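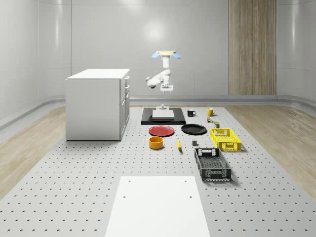
# Chapter 2: When the Work Changes Hands

Automation seldom removes a whole job. It removes tasks, and the people who held them must learn what remains. At the Hundosberg site of Brokach, 385 employees sorted and packed household goods by hand until robot arms took over most of the lifting. Packers became cell operators — a title with new duties and, at first, the same pay.

This chapter follows shift lead Marichka Levchenko and her crew through that change. Students will examine how training, scheduling and job grades were revised, and who was consulted before each decision.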